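Section 4: Your first packing run

Welcome to the fun part! By now your pair of Calla hand grippers should be charged and checked, and your club's Nemley logging box should be showing a steady light. Leave 80 cm of clear space beside the table so both arms can swing freely.

1. Put an open box on the table and set the goods out past it. Mix the sizes — tall cartons, flat boxes and shiny packets all teach the model something different.

2. Hold one gripper in each hand and squeeze both handles slowly 4 times. The logger beeps when it has matched the pair.

3. Press Start, then wait for the second beep before you move.

Note: If the second beep doesn't come, type 3337 on the keypad to pair again. Åsmund Grønli's Ferance team had to do this twice on their first evening and still went home with a lovely set of runs.

4. Close the blue pads on the flat sides of a narrow box and keep it upright. Gentle pressure is plenty! The second gripper can be working over at the open box in the meantime.
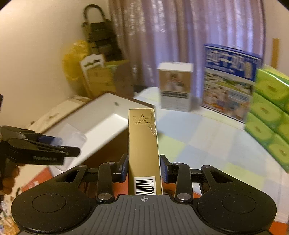
5. Lower the item into the box, open the jaws fully and draw straight back. Dragging the pads sideways confuses the grip reading.

6. Press Stop and name the run. Ten seconds of silence also ends it — handy if your hands are full.

Caution: Keep fingers away from the linkages while the jaws close. Younger members should have a mentor beside them.

Do 10 runs before you change the layout, then swap roles and let somebody else have a go. Uploading is covered in Section 5.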